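4. Rehearsing a chore in the simulated room

4.1 Before you start

The Handau planner can clear a table, load a rack or sort small parts on a bench. It does none of these reliably without rehearsal. Run every new chore in the simulated room first, and treat a good score there as permission to begin supervised trials on the real arm - nothing more.

4.2 Starting a run

1. Open the Zakum console and select Rooms.

2. Load the room file. Wait until the walls, window and wooden surface have all been drawn.

3. Select Wrist View. Check that both fingers are in sight, spread apart, with nothing between them.
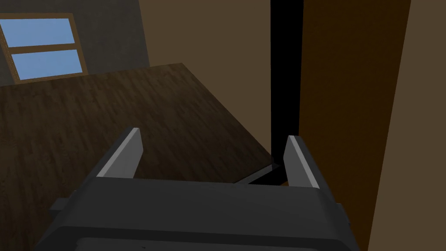 4. Set the number of attempts to 100. Shorter runs give scores that cannot be compared with the table in Section 7.

5. Press Start. Do not change the lighting or the view during a run.

Note: If the fingers are closed when the room loads, press Reset Gripper and repeat step 3.

4.3 Reading the score

The factory set for table clearing holds 1,604 attempts, of which 658 were completed without help. Most failures came from thin or soft items such as cloths and paper. Rigid items with upright sides gave far fewer faults.

Caution: Contact with soft items is poorly modelled. Do not use simulated scores to approve laundry or bedding chores.

Caution: Keep people at least 900 mm from the real arm during first trials. Keep one hand near the stop button.

4.4 Saving the run

Save under the chore name followed by the room name. Runs left unsaved are deleted when the console closes.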